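4. Setting up the drinks table

Read section 3 first if the Festinwood table isn't up yet. Legs locked, all of them. This section covers cups, markers and drinks only.

What you need

Nivow paper cups, yellow-green sleeve
Nivow paper cups, gray sleeve
Colored tape
Scissors
A damp cloth and a dry one
Halonen drinks dispenser, if you ordered it (part 542)
Trash bag, plus a spare

The big Grullodeo party box has 200 cups, mixed colors. Cups come nested in sleeves by color. Keep them in the sleeves until you get to step 5 — they pick up dust fast and once they're loose somebody will start using them.

4.1 Place the table

1. Push the long side up to a wall. Plain wall if you have one. Move pictures or anything hanging low.
2. Check it doesn't rock. Turn the foot screws a little at a time, one corner, then check again.
3. Wipe the top with the damp cloth, then the dry one. Tape won't hold on a wet top.

CAUTION: Do not set up in front of a heater or a wall outlet that's in use. Drinks get spilled.

4.2 Mark the cup spots

4. Cut short strips of tape, finger length or less. Stick them flat on the tabletop where you want the cups to go. Thin strips are fine, they're only there so whoever refills the table puts things back in the same place. Press the ends down hard, the ends lift first.

Any color of tape will do. Don't use packing tape or duct tape, it leaves glue on the finish and the glue does not come off with water.

NOTE: Leave the front of the table clear. People put plates there whether you plan for it or not.

4.3 Set out the cups

5. Open one sleeve of each color. Slit the plastic at the base end, so you aren't handling the rims.
6. Pull the cups apart by twisting gently. If two are stuck, roll them between your palms. Don't dig a fingernail into the rim, it will unroll and then it leaks right where you drink.
7. Stand the first cup of each color on the table, open end up, near the wall. Yellow-green on the left, gray on the right. They can sit close together.

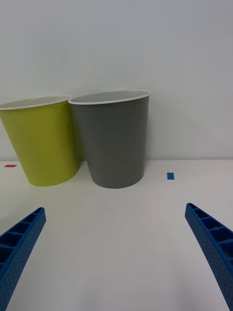 Fig. 4-1. First two cups out, yellow-green left, gray right. Red tape by the base of the left cup.

8. Look at them from the front before you add more. If one leans, lift it and set it down again, and check that it isn't standing on a tape edge or a crumb. A cup with a dented base will never stand right. Toss it.
9. Add the rest. Short stacks behave better than tall ones. Keep each color together.

Which color is for what is up to you. We suggest gray for hot drinks and yellow-green for cold, and the cards in the box are printed that way, but the cups themselves are the same paper and the same lining. Use blank cards if you want somthing else.

CAUTION: Single cups get hot. For coffee or tea use two cups, one inside the other. Do not fill to the rim.

NOTE: Not for microwave use. Not for the oven either, we have been asked.

4.4 Drinks dispenser (optional)

10. Stand the dispenser at the right-hand end, spout facing forward and just past the table edge. Drip tray under it.
11. Fill with cold water first and run a cupful through. Pour that out.
12. Fill with your drink. Lid on. Quarter turn till it clicks.

If the spout drips, the washer is in backward. Take it out, flip it, hand tighten only.

4.5 During the party

Refill cups from the sleeve, not from a stack that's been handled. Wipe up rings when you see them, fruit punch especially. Juice left overnight can stain a light top.

Plan on around 3 cups per guest for an afternoon. More if it's hot out or there are kids. Refill pack is part 588, same two colors.

4.6 Clearing up

13. Empty all cups into a sink or bucket before bagging. Wet bags tear.
14. Peel the tape slowly, pulling low and flat to the table. If glue stays behind, warm soapy water on a cloth, leave it a minute, wipe.
15. Unused cups go back in there sleeve, rims all the same way. Fold the open end under and tape it shut. Store dry, nothing heavy on top.

Table must be fully dry before folding — see section 3, Folding and storage.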